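Thin Film, Long Service: How Paint Fails at the Edges

By Gladys Mutiso

Paint is bought by the litre and judged by its colour, and both habits hide what it is: a film, seldom thicker than a sheet of office paper, that has to stay attached to something which moves. Timber swells across the grain in a damp month and shrinks when the heating goes on. The film has to follow. Where it cannot follow it cracks, and where it cracks water gets behind it.

Most of the film on a painted object will outlast the owner's interest in it. The trouble starts at corners, arrises, end grain and fixing holes. A coating inspector will look at these first and often need look at nothing else.

The sharp edge problem

A liquid film pulls itself tight as it dries. On a flat face this is useful, as brush marks level out. Over a sharp corner the same surface tension draws paint away from the arris and leaves it with a fraction of the intended thickness. A joiner who specifies 100 microns dry on a window board may have a good deal less than that along the front edge, where sleeves, watch straps and cleaning cloths make most of their contact.

The remedy is old and cheap. Take the edge off before priming. A radius of two millimetres is enough for most joinery, and one pass with a block plane followed by a fine abrasive will give it. Bakari Kaijage, who runs the finishing shop at Restell, refuses work that arrives with machined arrises.

"I can put four coats on a sharp corner and it will still be bare in a year," he says. "People pay for the fourth coat. They would do better to pay for ten minutes with sandpaper."

Restell paints stair parts, shop shelving and a steady quantity of children's furniture. The last is the hardest service of the three. Stair spindles are knocked now and then, while a toy box is knocked every day, by things with corners of their own.

Chips, scuffs and burnishing

The trade tends to call all surface damage wear, which makes it hard to choose a cure. At least three kinds are worth telling apart.

A chip is a loss of adhesion or cohesion. A small piece of film leaves, usually after a blow, and shows either the primer or the bare substrate. If primer shows, the bond between coats was the weak point. If wood shows, the primer never gripped. Pale specks in a strong colour are easy to see and tend to be reported early, so bright reds and blues have a worse name for chipping than they deserve. The same loss in a cream paint may go unnoticed for years.

A scuff is a deposit or a shallow abrasion. Something softer than the film has left part of itself behind, or something harder has disturbed the top few microns. Deposits can often be cleaned off with warm water and a little mild detergent. Abrasions cannot, and scrubbing widens them.

Burnishing is the polishing of a matt finish by repeated light rubbing. The flatting agent that scatters light is pressed down or worn off, and a shiny patch appears. No film has been lost to speak of. Touching in with fresh paint usually makes it more obvious.
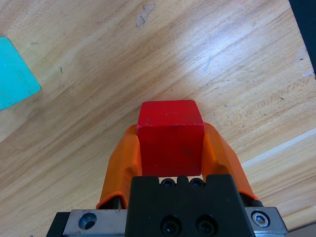
Choosing a resin

The colour card says little about hardness. That comes from the binder, and the binder is chosen with the substrate in mind.

Traditional alkyd gloss cures by taking up oxygen, and goes on doing so long after it feels dry. It gives a hard, bright surface in its first few months and becomes brittle later. Whites yellow in dark rooms. On small solid blocks and turned parts, which move very little, brittleness matters less than it does on wide boards.

Waterborne acrylics dry quickly and stay flexible, but many remain slightly soft. Two painted faces left in contact under load can stick together, a fault known as blocking. Shelving is the usual victim. Kaijage leaves acrylic shelves racked for a full week before anything is stacked on them.

Two-pack polyurethanes are harder than either and resist most household chemicals. They need measured mixing, have a short pot life and call for proper extraction and breathing protection. They do not belong in a spare bedroom.

Jakik and Fisden both supply Restell with waterborne systems, and the shop keeps a Vītola two-pack for counters. Kaijage will not rank them. He holds that preparation accounts for more of the difference between a good job and a poor one than the name on the tin, and his records bear him out. Of 276 returned items logged by the shop since 2000, almost 100 failed along an edge that had not been eased. Most of the others had been painted over dust, wax or damp timber.

Testing at home

Two checks need no instruments. For adhesion, score a small lattice through the film with a fresh blade, press down a strip of good tape and pull it back sharply. Squares that lift with the tape point to a poor bond. Choose a hidden face, as the test is destructive.

For cure, press a thumbnail into the film in an out-of-the-way spot. A mark that stays means that the paint is still soft and should be left alone. Cold rooms slow everything down, and a garage in January may add weeks to the times printed on the tin.

Repair

Small chips should be dealt with before the surrounding film loosens. Feather the margin with 320 grit until no step can be felt, wipe off the dust, spot prime any bare wood and build up the colour in thin coats. One thick coat will shrink and leave a dimple.

An exact match is unlikely on anything that has seen daylight. Pigments shift, and organic reds are among the quicker to fade. Where the mismatch would be plain, recoat the whole face up to the nearest edge. The eye expects a slight change of tone at a corner and will usually accept one.

Keep a small jar of the original paint, filled to the top to shut out air and labelled with the product, the colour and the room. Store it upside down, somewhere that does not freeze.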